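Home News Desk & Home Past Issues Subscribe

Clearing the desk before the break

I have a confession to make to all of you who read my October column about keeping a tidy workspace. My own desk has been a disaster for weeks! Receipts under the keyboard, three dead pens in the mug, and a drawer I could only open by sticking a ruler in first (you know the kind). So last Sunday I put the radio on, dumped the whole drawer onto the floor and started sorting.

I gave myself one rule: whatever I reach for every day gets to live on top, in the mesh organizer, and the rest goes back in the drawer or out the door. Pencils and markers go in the tall cup, sticky notes and binder clips down in front. I did find a box of 300 staples that fit no stapler I own, plus an Ulby catalog from before we moved, and I let both of them go without a tear.

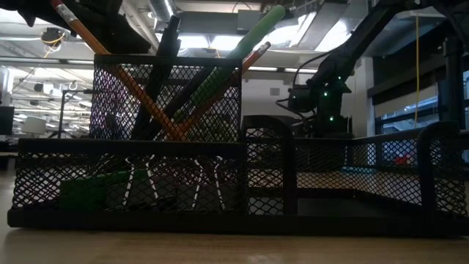 Liesl Eder wrote back to my last column that she gave up on keeping pens and pencils in one cup years ago, as the marker caps always work loose when you go fishing for a pencil, and she now lays her markers flat in a tray. I might steal that, Liesl. I do love being able to grab a marker without looking, though, so the cup stays for now.

Mesh does collect dust, by the way. I go over mine with an old dry paintbrush and then a damp cloth along the rims, and it takes maybe five minutes.

If you have binder clips to spare, the swap box by the front desk is open again and takes up to 12 per person. Please, no more rubber bands, we're drowning in them! Next time: the cable drawer.

Upendo Owino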